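Last updated: August

Hisoris to supply two-part plastic egg containers to Trullton activity rooms

TRULLTON – Hisoris, the supplier of play and storage goods for nurseries and community rooms, has confirmed that its two-part plastic egg container will be issued to 13 activity rooms in the Trullton area. The first delivery consists of 800 containers. A second delivery of 800 will follow once the rooms have returned their stock sheets.

The containers will be used for hiding games, sorting exercises, simple counting work and the storage of small dry items such as buttons, felt shapes and picture cards. They replace the mixed boxes and paper bags now in use, which vary in size and do not stack or store in a consistent way.

The contract covers supply, packing, storage crates and replacement of damaged parts. It does not cover fillings, which each room will continue to buy from its own budget.

Product details

The container is an upright egg form in smooth moulded plastic with a gloss finish. The body is made as two halves which meet along a vertical seam. Hisoris chose a vertical seam over the more common horizontal one after comparing both types during the planning stage. With a vertical seam, each half lies on its back when the container is open and acts as a shallow tray. The contents can then be shared between the two halves on a table without a separate dish.

The halves are held together by a push fit. There are no hinges, magnets or metal fasteners in the body. Rooms that prefer a firmer closure for storage may use a paper band, supplied flat in packs of 40.

The narrow end points upward in normal use. The wider end sits in a rounded cap, which keeps the container upright on a shelf or table. Caps are supplied in white and fit every body colour in the range. They can be ordered separately under the spare parts section of the order form.

Body colours in the first delivery are blue, yellow, red and green. Colours are packed in equal numbers and are not mixed within a crate. A room that needs one colour only should state this on the order form before the crates are made up.

"The request from the rooms was for a container that a child can open on a table top and an adult can put away quickly," said Gemma Treloar, product manager at Hisoris. "We looked at the seam first, then the base. The body shape was settled early and has not changed."

Ms Treloar added that the gloss finish had been kept after a matt version was tried. "The matt surface held chalk and pencil marks. The gloss surface wipes down with a cloth. It does pick up light scuffs with handling, and we have told the rooms to expect that."

Packing and storage

Containers are delivered closed, with caps fitted, in lidded crates made by Tikgate. Each crate holds 40 containers standing upright in card dividers. The dividers are reusable and fold flat when the crate is empty. A label on the short side of the crate gives the body colour and the order number.

Crates may be stacked three high on a level floor. They should not be stored next to a radiator or in direct sun for long periods – the plastic may lose its fit if it is kept warm under load. Crates stored in an unheated cupboard should be brought into the room the evening before use.

At the end of a session, containers should be emptied, wiped and closed before they are returned to the crate. Halves should be paired by colour. Any half fits any other half of the same colour, so there is no need to keep original pairs together. Loose caps should be placed in the bag attached to the crate lid.

Hisoris has issued the following order of work for rooms that use the containers daily:

- Empty both halves into the sorting tray.
- Wipe the inside, then the outside, with a damp cloth.
- Dry the seam edge.
- Press the halves together along the full length of the seam.
- Fit the cap and stand the container in the divider.

Containers with a split edge, or with a gap along the seam after closing, should be taken out of use and placed in the returns bag. Light surface scuffs are not treated as damage and do not qualify for replacement.

Cleaning

Warm water and washing-up liquid are suitable for routine cleaning. Abrasive pads and scouring cream should not be used on the gloss surface. The containers are not intended for dishwashers. Food should be wrapped before it is placed inside, and unwrapped food should not be stored in the container at any time.

Caps can be washed with the bodies but should be removed first. Water can remain between the cap and the base if the two are washed together, and the container will then leave a mark on the shelf.

Use in the rooms

The 13 rooms differ in size and in the age groups they serve. Hisoris has not set a fixed programme. A short activity sheet will be packed in the first crate sent to each room, with notes on three uses: hiding and finding, matching halves by colour, and sorting contents by shape or weight.

For hiding games, staff are asked to record the number of containers put out and the number brought back. The record sheet is printed on the reverse of the activity sheet. Outdoor use is permitted in dry conditions. The containers are not weighted and may be moved by wind when empty.

Matching work is best carried out with the containers open and the halves spread across a table. Where a group includes children who find the push fit difficult, the halves may be set edge to edge without being pressed home. Sorting work requires a tray or a cleared surface of similar size.

The containers are not suitable for children under the age of three when filled with small items. This notice is repeated on the crate label and on the activity sheet.
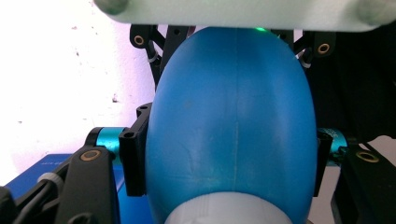 The two-part egg container in blue, with the vertical seam to the front and the rounded cap at the base.

Delivery

Deliveries will be made by Wijaya, which already carries furniture and paper goods to several of the rooms. Crates will be left inside the main entrance or at the point named on the order form. Drivers will not unpack crates or remove card dividers.

Rooms should check the crate label against the delivery note on the day of receipt. Shortages and wrong colours should be reported to the Hisoris order desk before the crate is put into use. The order desk will need the order number, the body colour and the name of the room.

The first crates are due in August. Rooms with restricted opening hours over the summer may ask for a later slot, and these requests will be dealt with in the order in which they arrive. Morning deliveries will be completed before 11.30 am where access is shared with other users of the building.

Spare parts

Single halves, caps and card dividers are available throughout the contract. Halves are sold by colour and caps are sold in white only. Paper bands may be ordered in any quantity of full packs. Crate lids and label holders are supplied by Tikgate through the same order form.

Damaged containers can be sent back with the next Wijaya collection. They should be empty and dry. Hisoris will replace the damaged half and return the sound one to stock.

Notes for editors

Hisoris supplies play, sorting and storage goods to nurseries, schools and community rooms. Tikgate makes crates, lids and dividers. Wijaya is a delivery firm handling part loads and regular collections.

The two-part egg container is sold to group settings only and is not available through shops. Samples of a single container with cap can be requested by nurseries and community rooms outside the Trullton area. Requests should state the preferred body colour.

Press enquiries should be addressed to Gemma Treloar at the Hisoris product office. Order enquiries should go to the order desk.

Contact us | © Hisoris. All rights reserved. | Back to top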